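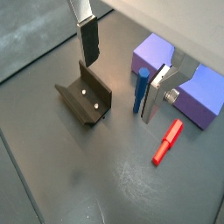
Hegedűs signs on at Clirkley until the end of next season

2022-12-17

Clirkley Town have tied down midfielder Bence Hegedűs on a new contract, and it's hard to think of a better early present for the supporters who have been singing his name since August.

The 24-year-old had been due to become a free agent in the summer, and both Mensah Athletic and Fundham were understood to be interested in talking to him once the window opened in January. Instead he put pen to paper after training and will stay at Zunura Park for at least another season, with the club holding an option for a further year.

Hegedűs arrived on trial, didn't get into the first two matchday squads, and then came off the bench against Fundham and changed the whole afternoon. He hasn't been out of the side since. His 12 goals in all competitions make him the club's top scorer, a terrific return for someone who spends half of each match sitting in front of the back four and the other half arriving late at the far post.

"I was happy from the first week, even when I wasn't playing," he said. "The coach told me what I had to do better, and she was right about nearly all of it. My parents are coming over for the holidays and now I can show them where I'll be living next year too."

Head coach Hashini Kodikara was beaming when she spoke after the session. She made no secret of how much she wanted this one done before the window.

"He came to see me in the fall and said he didn't want an agent calling me every week, he just wanted to get on with his soccer," she said. "So that's what we did. We sat down for 40 minutes, we talked about where I see him playing, and most of the work was finished that day. The rest was paperwork. I'm thrilled for him and I'm thrilled for us."

Kodikara also hinted that Hegedűs could be pushed further forward in the second half of the season. He played just behind the striker for the last part of the win at Mensah (what a goal that was, by the way, taken first time on his weaker foot with a defender hanging off his shirt) and she liked what she saw.

"Bence can play three positions for us and I'd be comfortable with him in any of them. He'd probably go in goal if I asked. I won't be asking."

The announcement was made to members at the open training session, where almost 300 people had turned up in the cold to watch. The cheer went on long enough that the warm-up had to be started again, and Hegedűs spent a good while afterward by the fence signing hats, programs and one plaster cast.

Clirkley go into the holiday fixtures fourth in the table and still have a game in hand on the two teams directly above them. They're at home to Fundham next, and it should be a cracker: the visitors have won their last four on the road and have their captain back from suspension.

There's good news on the injury front as well. Left back cover has been thin all month, but both full backs trained without any trouble and are expected to be available. The reserve goalkeeper is still out with a wrist problem and won't be risked until January.

Gates at Zunura Park open an hour and a half before kickoff, and tickets bought for the postponed cup tie will be accepted at the north turnstiles.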